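3.2. Revêtements de plan de travail et perception de la propreté

La deuxième partie de l'enquête porte sur les surfaces à décor minéral. Les 406 ménages retenus à Tiston ont été interrogés en août, à domicile, au moyen d'un questionnaire administré en face à face. Le panel Tolletier, constitué séparément, compte 922 répondants et n'a servi qu'à vérifier la formulation des items.

Les décors marbrés gris dominent dans les logements rénovés – les décors unis restent majoritaires dans le parc ancien. La figure 2 montre un plateau gris à motif marbré et veines blanches.
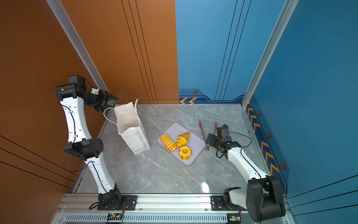 Le veinage modifie-t-il la fréquence de nettoyage déclarée ?

L'effet existe mais reste faible : les ménages équipés d'un décor veiné déclarent des nettoyages un peu plus espacés, et l'écart disparaît lorsque l'on tient compte de la taille du foyer.

Figure 2. Décor marbré gris à veines blanches.

Presque 400 répondants ont accepté de classer les échantillons Zukisance par ordre de préférence. Les teintes claires arrivent en tête pour l'entretien perçu, les teintes sombres pour l'aspect général. L'échelle de Setiawan, reprise ici sans modification, ne distingue pas les traces de calcaire des traces de gras – ce point est repris en section 4.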